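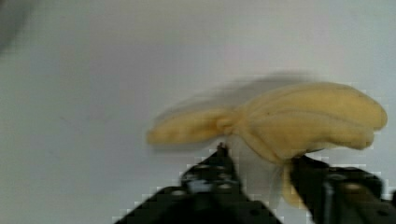

Last changed: 14/02/2026

Kitchen tips from the open day at Rimthorpe

I went to the open day at the Rimthorpe workshop to watch robot arms pick up play food, and came home with more notes on my own kitchen than on the robots. Orysia Koval ran the demonstration. She has been teaching arms to handle kitchen things for 21 months, and a lot of what she does to make the job easier for a machine works just as well for a tired person at the end of the day.

Pick up soft things from underneath. The soft yellow bananas were held on two black fingers, with one of them near the pinched middle of the bunch. I now do the same with ripe fruit: hand under the bunch, close to where it joins, and no squeezing from the sides. Ripe pears and avocados get the same treatment.

Clear a landing spot first. Orysia doesn't start a run until there is a free place for the thing to go. At home that means a bare patch of counter by the stove before you open the oven door. Mine is one cutting board wide, and I keep the mail off it.

Slow down at the end. Her arms cross the table fast and slow right down for the last bit. Most of the cups I have chipped were chipped while setting them down, so this one stuck with me.
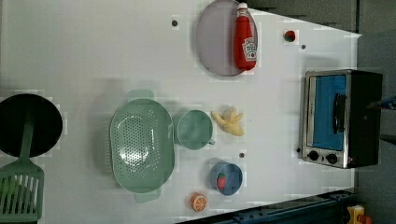

Counter layout is what I get the most mail on, and I have changed my mind on some of it. I used to say everything should go back in a cupboard after each meal. Leopoldo Tovar, who sets up the tables at Rimthorpe, leaves things out but gives each one its own piece of table. The green colander and the mug that matches it sat side by side in the middle, with the toaster oven over at one side and the frying pan at the far end. I tried that at home with the four things I use daily and put the rest away. It has held up for a couple of weeks now. The one habit I didn't copy was laying the ketchup bottle down on a plate - at my house the ketchup stands up in the refrigerator door.

A few smaller notes:

Keep handles inside the counter edge. A pan handle that sticks out gets caught on a sleeve sooner or later.

Store small fruit in a cup or bowl. Loose cherry tomatoes roll.

If you drop the same item twice, move where you keep it. Orysia had 400 tries logged for one mug, and she said shifting it a hand's width helped more than anything she did to the software.

The next open day is in September, starting at 9 in the morning. Perla Aguirre takes the names at the front desk. Parking is on the Serska Road side, and the walk from there is 760 feet, so wear decent shoes.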